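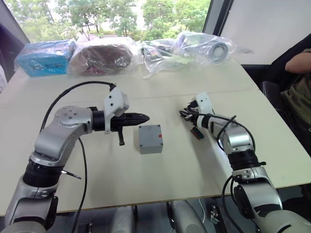 Small gray box on a cream-white tabletop, between two silver and white robot arms.

Garage Notes: Lights, Glass, Tires and What Rides Loose in the Car
Rajkumari Rawat
Updated Tuesday, January 27, 2026

These notes cover the parts of a car that decide how well you see, how well others see you, and how the car stops. All of it can be done in a home garage or a level driveway with hand tools. Where a number is specific to your car, use the owner's manual or the placard on the driver's door jamb.

Headlight lenses

Plastic lenses turn yellow because the factory coating breaks down in sunlight. Toothpaste and bug spray will clear them for a short time. Neither leaves any protection behind, and bug spray can soften the plastic and get on the paint. Skip both.

Wash the lens and dry it. Mask the paint and trim on all sides with two layers of tape. Wet sand with the coarsest paper in the restoration kit, using straight strokes in one direction and plenty of water. The runoff will be yellow at first and then milky white. Move to the next grit when the runoff stays white, and sand at a right angle to the previous strokes. When the earlier scratches are gone, move on again. Finish with the polish if the kit has one.

Wipe with alcohol and let it flash off. Apply the clear coat or wipe-on sealer the same day, indoors or in shade, and keep the lens out of rain for as long as the label says. A polished lens with no sealer will haze again before the next winter.

If the haze is on the inside, sanding does nothing. Check the vent tubes and the rubber cap behind the bulb. A cap that was left off or seated crooked is the usual source of water.

Headlight aim

Aim drifts after a suspension repair, a bulb change, or a load of gravel in the trunk. Park on level ground facing a wall, at the distance given in the manual. Tires at placard pressure, normal fuel, nothing heavy in the back. Mark the height of each lamp center on the wall with tape. On low beam, the top edge of the bright zone should sit at or slightly below the tape on most cars, but use the drop listed for your model. Turn the vertical adjuster a little at a time and bounce the front of the car between adjustments.

Do one lamp with the other covered by a folded towel. Remove the towel promptly. Halogen lamps get hot enough to scorch it.

Bulbs

Wear clean nitrile gloves for halogen bulbs. Skin oil on the glass makes a hot spot and shortens the life of the bulb. If you do touch it, wipe with alcohol and a lint-free cloth. Replace headlight bulbs in pairs. The second one has the same hours on it, and a new bulb beside an old one gives an uneven beam.

LED inserts sold to fit halogen housings put the light source in a slightly different place, and the reflector was not designed for it. The result is often a bright patch close to the car and glare for oncoming drivers. I have taken out more of these than I have put in.

To check brake lights without a helper, back up close to a garage door or a store window after dark and press the pedal. Look for the left, the right and the high center lamp.

Inside of the windshield

The film on the inside glass comes from vinyl and plastic in the cabin, plus breath and dust. It is hard to see by day and scatters light badly at night. Standard glass cleaner with too much product on the cloth moves it around and leaves streaks.

Use two microfiber cloths, one damp and one dry, both washed without fabric softener. Spray the cloth, never the glass, so that nothing runs into the dash vents or onto the camera housing behind the mirror. Wipe side to side on the inside and up and down on the outside. Any streak that remains will then tell you which surface it is on. For the lower corners, turn your hand over and push the cloth in with the backs of your fingers.

I have been using Drarnar glass concentrate mixed with distilled water. Tap water in this area leaves spots. Plain isopropyl alcohol diluted with distilled water also works on glass, but keep it off tinted film unless the film maker allows it.

Wiper blades

Clean before you replace. Fold a paper towel, wet it with washer fluid, and draw it along the rubber edge until it comes away without black marks. If the blade still chatters, look at the edge for a nick or a permanent lean to one side.

When changing a blade, lay a thick towel on the windshield first. A bare arm that snaps down can crack the glass. Keep the old blade attached to one side until you have worked out how the clip goes together on the other. The driver's side and passenger side are often different lengths.

Smearing on new blades is usually wax from a car wash, on the glass. Clean the glass with a clay bar or a dedicated glass polish, then rinse.

Washer fluid

Drain or use up summer fluid before the first hard freeze. Topping up with winter fluid gives you a mix whose freezing point is anyone's guess, and the line to the nozzles freezes before the tank does. After filling, run the washers until the color changes at the nozzle. Never use dish soap in the tank. It foams, leaves a film, and clogs the check valves.

Tire pressure

Check cold, which means parked overnight or driven only a short distance at low speed. Use the placard figure. The figure on the tire sidewall is the maximum for the tire and has nothing to do with your car. Pressure falls as the temperature falls, so a reading taken in a mild April will be low by the first frost.

Use the same gauge every time. A cheap gauge that reads consistently is more useful than two good ones that disagree. Mine is a Talebi dial type with a bleed button, kept in its pouch. Dropping a dial gauge on concrete generally ends its accuracy. Check the spare as well. On many cars the compact spare takes a much higher pressure than the road tires.

Put the valve caps back on. They keep grit and salt water away from the valve core. Use plastic caps on aluminum stems with pressure sensors; plain brass ones can seize to the stem and take it with them when they are forced.

Tread

The wear bars mark the legal minimum in most states. Wet grip falls off well before that. Measure at the inner edge, center and outer edge with a depth gauge, and write the readings down with the mileage.

- Worn center, good edges: pressure too high.
- Worn edges, good center: pressure too low.
- One edge worn: alignment. Have it checked before buying tires.
- Scalloped patches: worn shocks or a wheel out of balance.

If only a pair is being replaced, the new tires go on the rear, whichever axle is driven, unless the car maker says otherwise. All-wheel-drive cars may need all four to match closely.

Lug nuts

Clean the threads with a dry wire brush. Do not oil them unless the manual calls for it, as published torque figures assume dry threads and oil leads to overtightening. Start every nut by hand. Snug in a star pattern with the wheel off the ground, lower the car until the tire just touches, then finish with a torque wrench in the same pattern. Check again after the first short trip.

Return a click-type torque wrench to its lowest marked setting before storing it. Do not wind it below that.

Brake fluid and pads

Look at the level through the side of the reservoir and leave the cap on. The fluid absorbs water from the air. A level that has dropped slowly usually means pad wear, and topping it up only leads to an overflow when new pads are fitted. A level that has dropped quickly means a leak, and the car stays parked until it is found.

Most front pads can be seen through the wheel spokes with a flashlight. Look at the inner pad too, which tends to wear faster if the slide pins are dry. On that subject, slide pins take silicone or synthetic brake grease. General-purpose grease swells the rubber boots.

Loose items in the cabin

Anything loose keeps moving when the car stops. A toolbox on the rear seat, a full water bottle on the shelf, or an ice scraper on the dash will all travel forward. Heavy items go on the trunk floor, against the seatback, low and tied. In a wagon or SUV, use the factory tie-down loops and keep the load below the top of the seatback unless a cargo barrier is fitted.

Ratchet straps should lie flat. One half twist in the long unsupported part of a strap on a roof rack stops it humming; anywhere else a twist just loads one edge. I use Hanance straps with the coated hooks. Throw out any strap with a cut edge. Knots in webbing weaken it.

Check under the driver's seat for cans and bottles. Also check that the floor mat is on its hooks, and that there is only one. A rubber winter mat laid over the carpet mat can slide up under the pedals.

Head restraints and belts

Set the head restraint so its top is level with the top of the head, and as close to the back of the head as it will go. Reset it after anyone else has driven the car.

Pull each belt all the way out and look for frayed edges and melted or stiff spots. A belt that retracts slowly is often just dirty. Clip it extended with a spring clamp, wipe both sides with mild soap and lukewarm water, and let it dry completely before releasing it. No bleach, no dye, no solvent. Belts that were worn in a serious crash should be inspected and, in most cases, replaced.

Storage for the small stuff

Spare fuses, valve caps, a bulb set and the wheel lock key go in one lidded box in the glove compartment or beside the spare. I use a Drurnis box with a foam liner so it doesn't rattle. Tape a label on the lid with the bulb types and the placard pressures. The wheel lock key is the part most often missing when a tire goes flat, so put it back before you put the jack away.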